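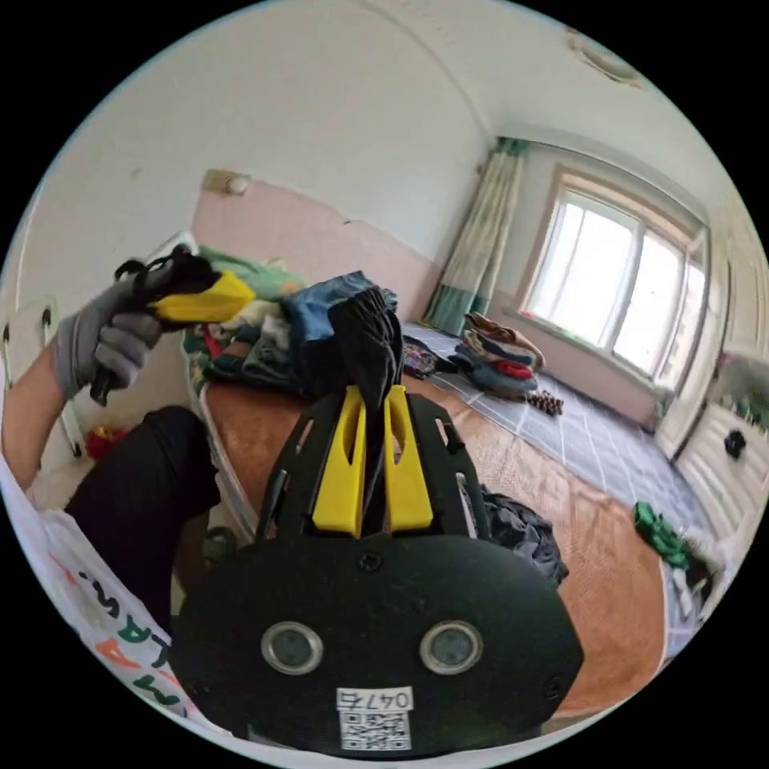
2 min read

Ticket 711 - Skanura hand-held gripper kit, right unit
Status: Open (again)
Raised by: Raluca Pascu
Assigned to: Touran Shojaei, Prusent support

Tuesday, September 30, 2025

Raluca: The right-hand unit, label 047, drops its jaw-width signal while I'm sorting clothes on the bed. The fingers still close on the cloth. The log says they're wide open, which is a bold position to take with a fistful of dark grey fabric between them. Left unit behaves. Firmware is the August build on both.

Touran: Thanks Raluca. Have you tried turning it off and on again?

Raluca: I have. It came back with the same opinion.

Touran: Fair enough. Please run the Vumesura calibration with the yellow fingers empty, then pinch one layer of something thin, then something bunched up. Send me the three readings.

Raluca: Empty 117, thin layer 117, bunched 117. Consistent, I'll give it that. The left unit goes from 117 down to 2 when fully shut, and lands in between on denim.

Touran: So the encoder is frozen at its start value. Unscrew the cover on the handle side and check the small ribbon connector. On some kits the latch isn't pushed home.

Raluca: Found the latch. It was up. The manual covers this on page 175, under "Decorative Options". Pushed it down, and the readings now move.

Touran: Great, closing the ticket.

Raluca: Please don't. It's fine on T-shirts, but if I pull up quickly on anything heavy it sticks at 117 again for up to 2 seconds. I can fold slowly - I've been accused of it before - but the brochure colour on this kit says "natural pace".

Touran: Reopened. That sounds like a worn ribbon. Jin in the parts centre is posting a replacement, no charge. Until it arrives, use the left unit for jeans.

Raluca: Left-handed jeans it is. Will update when the part turns up.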